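Last updated: March

Household Tips: Getting the Best from a Home Helper Trial

By the Vitale home pages team, March

A good many of you have written in about the Cludeo, the two-armed home helper that Grallent now rents out by the month. I've been trying its planning service, Clillance, which lets you send in a plan of your rooms and watch a simulated robot go about them before any real one comes up the path. I did wonder if I'd learn anything from it, but I came away with a page of notes, and most of them are to do with the house and very few with the robot!

Start with the passages

Measure the narrowest part of every passage, and measure it low down as well as at elbow height. Glazed partitions want special care, as a gripper held out to the side will meet the wooden bars long before the body does. Ask for the arms to be carried forward in any tight stretch. Then look along the floor to the room beyond and pick up whatever is lying there, and push the dining chairs in while you're about it.

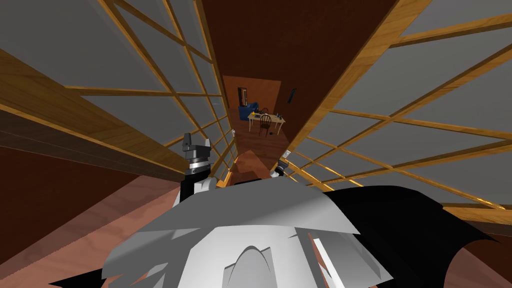
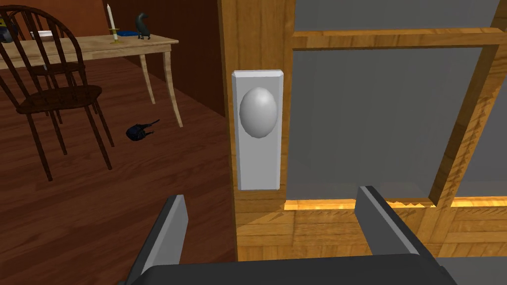 Grippers in the glazed passage, and at the white doorknob.

Doors and knobs

Smooth, egg-shaped knobs are harder to turn than lever handles, for grippers just as for soapy hands. Wipe them with a little warm water and vinegar, dry them well, and tighten any backplate that wobbles. If a door sticks, rub a candle stub along the edge before you blame the helper.

Tables near a doorway deserve a thought too. I'd move candlesticks and small ornaments well back, or on to a shelf, for the first week.

Is it worth the money?

The plan check costs 50, and 40 of that comes off your first month if you go ahead. Buying the helper outright is 3,127, which made me put the kettle on, and a reconditioned one is 1,289. For my part I'd pay for the check and take my time over the rest.

Comments

Rubbed a candle on our larder door last night and it shuts beautifully, thank you. Can't run to the robot!

Does the plan check do stairs? We have two awkward steps down to the scullery.

We swapped our round knobs for levers years ago on account of my wrists. Best thing we did.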